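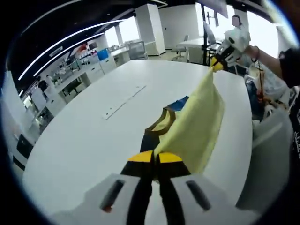
Last updated: June 2020

3 min read

Plorkley is a trick-taking card game for 4 players in fixed partnerships, played with a stripped pack from which the twos and threes have been removed. The earliest known rules are in a household book dated 1722, kept in the town archive at Skindstead. The modern form differs from them mainly in the bidding.

Each player receives 11 cards. The bidder names a trump suit and a number of tricks, and the partner may raise once. The highest trump is the jack, called the Belta, followed by the nine, called the Danko. All other cards rank in the usual order with the ace high. A player who can't follow suit may trump or discard, but a side that has lost the first trick must trump if able.

Scoring is by trick, with a bonus for taking both named cards in one hand. Game is 227 points. Kenji Achterberg, who edited the current rules in March, traces this odd total to an older peg board with a short final row. Mortimer Quintanilla disputes the claim and points to boards with full rows in the same archive.

Club play also allows a silent raise, in which the partner turns one card face up. It is barred from matches at Skindstead.

Shares: 3
Comments: 4

Related
Amos Whitlock on stripped packs
Why the jack outranks the ace
Shoshana Dunleavy: keeping score with pegs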